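3.2 Collection of the kitchen tasks

The kitchen part of the dataset was made by the students of the second-year project course. Each student took home one hand-held gripper for the month of November and recorded short household tasks, following a task sheet that was written by Sheyla Pacheco and Rhys Goodwin. The sheet gives only the goal of the task and the objects that must be used. We did not tell the students how to move, in which order to take the objects, or where to stand, as we wanted the recordings to keep the differences that exist between homes and between persons.

In this section we discuss the group of tasks named "waste", which has 90 recordings after cleaning. A task in this group has one container and one or more light objects. It looks simple, but for our learning method Priritz it was the most difficult group of the kitchen part. The objects are soft, they change their shape when the fingers close, and they often hide the opening of the container from the camera. Figure 4 gives three views from the same kitchen. 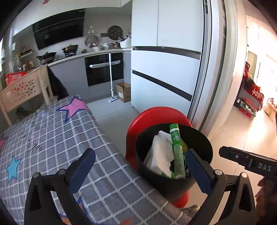
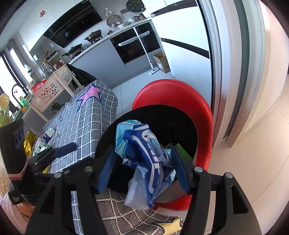
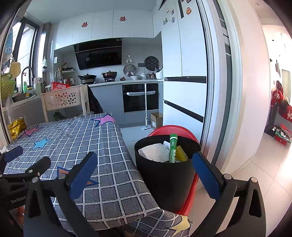 Figure 4. Views from the gripper camera in the "waste" group. First: the jaws around a black container with a tissue and a green tube in it. Second: a crumpled plastic bag held over a trash can with a red liner. Third: the fingers open, with the filled bin between them.

3.3 Labeling and selection

All recordings were labeled by hand. Two students, Aroha Stubbs and Tegan Tamihana, worked separately and marked for each recording the first contact with the object, the moment of release, and the end of the task. When their marks were different by more than ten video images, Ruby-Lee Pirihi looked at the recording again and made the decision. This happened mostly with plastic bags, for which the release is difficult to define: one part of the bag may leave the finger while another part still touches it.

The students delivered 1000 recordings for the whole kitchen part. We removed 39 of them, in which the file was damaged or the task was stopped before the end, and 961 remained. From these, 800 were used for training and the other 161 were kept for the test. We divided them by home, so that no kitchen is present in both sets. In an earlier version of the course we divided them by chance, and the results of that version were too good, as the method could recognize the furniture.

The labels were closed on November 17, 2020, and were not changed after the first training. A small number of errors is known to us and is listed in the appendix.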